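4.3 Setting up the Flomier bench scale

Read section 4.2 (Unpacking) before you begin. The scale must be levelled and zeroed each time it is moved, even if only to the other end of the same bench.

1. Place the scale on a flat, rigid surface away from fans, open windows and heating vents. Avoid benches shared with mixers or slicers.

2. Turn the four feet until the bubble sits inside the black ring on the level indicator. Tighten the lock nut on each foot by hand.

3. Connect the power adaptor and press ON. Leave the scale to warm up until the display stops flashing.

4. Press ZERO with the pan empty. The display reads 0 g and the stable symbol appears.

CAUTION: Do not press down on the pan to test the reading. Loads of more than 800 g can damage the load cell and are not covered by the warranty.

Weighing in a container

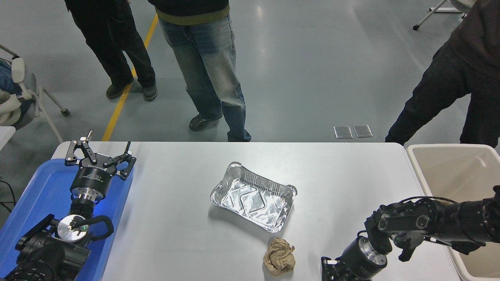
The tare function subtracts the mass of a tray, cup or liner so that only the contents are shown.

5. Centre the container on the pan. No part of it may touch the housing or the draft shield.

6. Press TARE and wait for the stable symbol.

7. Add the contents. To weigh a second ingredient in the same container, press TARE again.

Note: Tare mass counts toward the total capacity. A 43 g container leaves 757 g for the contents.

Note: The display shows a negative value when a tared container is lifted off. This is normal – press ZERO to clear it.

Calibration check

8. Place the 500 g check mass supplied with the scale at the centre of the pan. Handle it with the cloth provided.

9. If the reading differs from the check mass by more than one division, hold CAL until the display reads C-6, then release and follow the prompts in section 6.1.

10. Record the result in the log at the back of this manual. If the scale fails twice in a row, take it out of service and contact your Stanska service centre.

Revised 2025-05-13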